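Plarik chores trial, notebook, February
Entry 14, started 09:40

Carrying on from entry 13. Task family today is low dusting: skirting, furniture feet, the strip of floor under the front edge of seating. We picked it because it is the job everyone in the Minport flat survey said they skip, and because a person can learn it in a minute. The vacuum work stays parked until Kovalchuk send the revised hose bracket.

Setup
Room B, furniture as left after entry 12. Software build 310. Hand controller gains unchanged. Speed cap at the usual bench value for anything near soft furnishings. E-stop with me, second one with Riet Desmet at the desk.

What we are trying to find out
Whether the low strip can be done in one go without a person moving furniture or handing tools over. Reach from standing is poor. The hip limit is met well before the hand gets to floor height, and the squat posture leaves almost no margin for a sideways push. A floor posture gives the arms more to work with but costs time getting down and up, and the legs then take up the floor that needs cleaning. I had not thought enough about that last point when I wrote the plan.

Notes from the morning
Grip on thin handles is still the weak part. The fingers close well enough, but a short handle gives the palm nothing to bear on, so side load turns the tool in the hand. Tried the higher finger torque and then the higher wrist stiffness. Stiffness helped more. Both together made the strokes jerky and I went back.

Contact sensing on soft tools is close to useless. The wrist force reading for "touching the tool to fabric" and "touching nothing" overlap for most of the stroke. Riet suggests using stroke position only and ignoring force until it passes a hard threshold. Will try it, though it means the map has to be right, and the map drifts by roughly 5 mm over a session.

Planner log is 2066 lines for the morning, most of it replanning round its own legs. Self-collision margins need a separate setting for seated and lying postures. Ticket raised with Porkberg.

Cable management: dress the floor leads further out before any leg motion. Add to the pre-run checklist.

Tool and posture, for reference when we argue about handle length: right hand on the short white handle, left hand holding a slim white stick, legs out, grey fabric piece ahead.

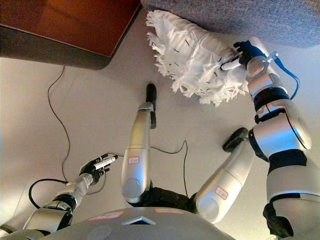 Assessment
Not a household job yet. As a shop-floor job, with fixed furniture and a proper tool holder in place of a hand grip, I would say closer. The dusting stroke is the easy bit. Getting to the place, keeping hold of the tool and knowing when to stop take up nearly all the effort, same as with the worktop wiping.

To do
Longer handle, thicker if stores have one.
Position-only stroke, per Riet.
Ask Porkberg for posture-dependent margins.
Repeat at the same speed cap before changing anything else.
Charge both packs tonight.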